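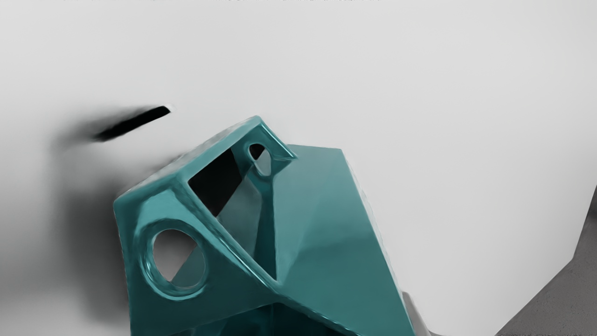
Skallon Cell Preview
Simulation package for two-finger handling cells

Skallon Cell Preview runs a pick-and-place cell in software before any hardware is ordered. The user loads an arm, a gripper, a part and a table layout, and the package plays the job through the cycle with contact, grip force and joint limits calculated at each step.

Order no.: 887
Supplied as: download, single-seat or floating license
Part library: 794 shapes, plus import of your own
Maximum run length: 3000 cycles per batch
Seats included: 2

Open day demonstration

The package will be shown at the Cundus open day on 9 Oct 2018, in the Hakim training room, ground floor. The demonstration covers one handling job from start to finish: approach, grip, move and set down of a faceted part. Odd-shaped parts were chosen for this session — a plain block holds few surprises for a parallel gripper. Visitors may change the grip height and approach angle at the operator station and run the job again.

The arm is shown over a bare table so that clearance under the part can be judged by eye. Shadows are on by default and can be switched off in the view menu. Views may be set from the side or close to the gripper, and are saved with the job file.
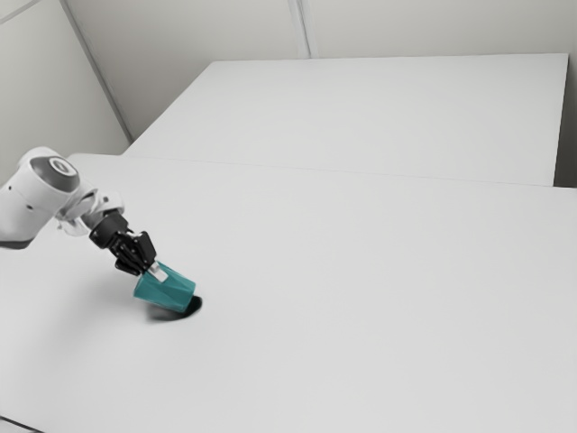 Side view: arm with two-finger gripper, part held tilted just above the tabletop.

Notes for visitors

Sessions last one hour. Bring part files on a USB stick if you want them tried; closed solid models load faster than open surface models. Parts with thin walls or cut-outs need a finer contact mesh, set under Part > Contact, and the run time goes up accordingly.

Holders of an Allance controller license can export the finished path directly. Other controllers need the text export, included in the base price.

The open day version is the March release with all current patches. Quotes are issued on request and do not include on-site setup.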